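Search tickets Enter keyword or ticket no.

Ticket: Irdale throw won't fold square
Opened 10 July 2020

Throw bought in February, kept on the cream bench. Edges no longer meet when folded.
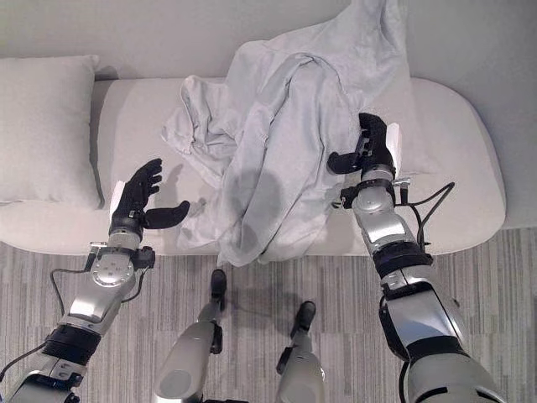
Washed 2 times on cold, no softener. Same result after each wash.

Tried folding it on the seat, corners first. One side still comes out longer.
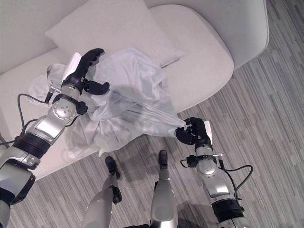 Halász support: Please check whether the hem has shrunk. Hold it by both top corners and let it hang.

Steps

1. Hang by the top corners.

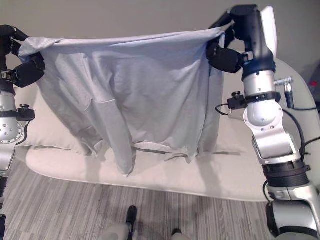
2. Compare the side hems.

If one is shorter, lay flat for 24 hours, then refold.
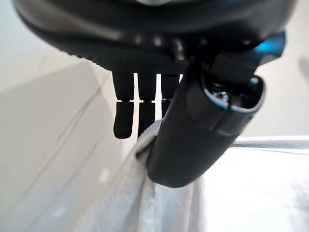 Still uneven after that. Requesting an exchange. Ticket left open.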